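4.2 Ticket sales and the move to Sunday matinees

The Lockwood season gave us 3,493 bookings over 30 performances, music and dance mostly, with two family shows in November. Box office records came from the venue as plain lists - date, start time, seat block, price paid. No names. Chae's earlier coding scheme was used for genre, with one change: touring folk acts now sit under music, not "world", which was hardly used anyway.

Of the bookings, 2,722 were for evening starts. The rest were matinees. Matinee buyers booked later and in bigger groups, which we expected. Less expected: they came back. A good share of those who went to a Sunday afternoon concert booked again within the season, often for a diffrent genre. Evening buyers stuck to what they knew.
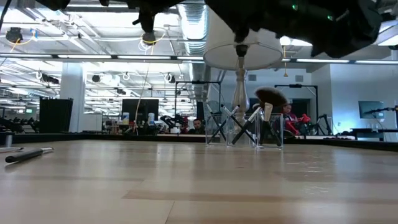
Figure 2. Table lamp with white drum shade on a light wooden tabletop, black gripper over the shade.

4.3 Interviews with programmers

Short interviews, by phone, with programmers at Dodimard and Braltitov. Both halls run a mixed season like Lockwood's. Same questions for each: how are start times picked, who has the last word, what happens when a touring company asks for a change.

Start times were mostly habit. Dodimard had kept 7 p.m. for years and the programmer could not say who chose it. Braltitov moves to an earlier start for dance, partly for the last bus. Neither hall had looked at repeat booking by start time - Usmani sent both the Lockwood tables afterwards and Braltitov asked for the genre split aswell.

Limits here are plain enough. One season, one venue for the sales data, and prices not the same across slots. Matinee seats were cheaper. We can't pull price and start time apart with these records, so the return bookings in 4.2 should be read with that in mind. The Osto subscription sales were left out, being sold as a block with no choice of date.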